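Home Questions Tags Help

Acrylic cover over a print on a white table – how to fit it?

The sheet is Tramimel, bought cut to size. Should the print be glued down? 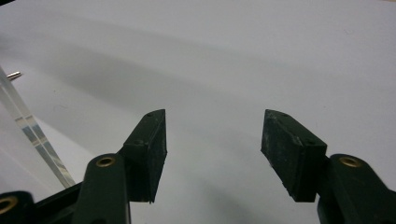
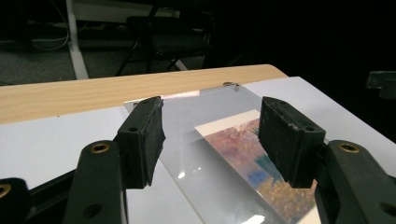

No glue. Adhesive shows through clear sheet and can't be undone. A print with a cream border like yours can lie loose under the acrylic. Wipe both faces first – lint stays visible.

Second answer: I used tape at the corners. It held for 10 months, then yellowed.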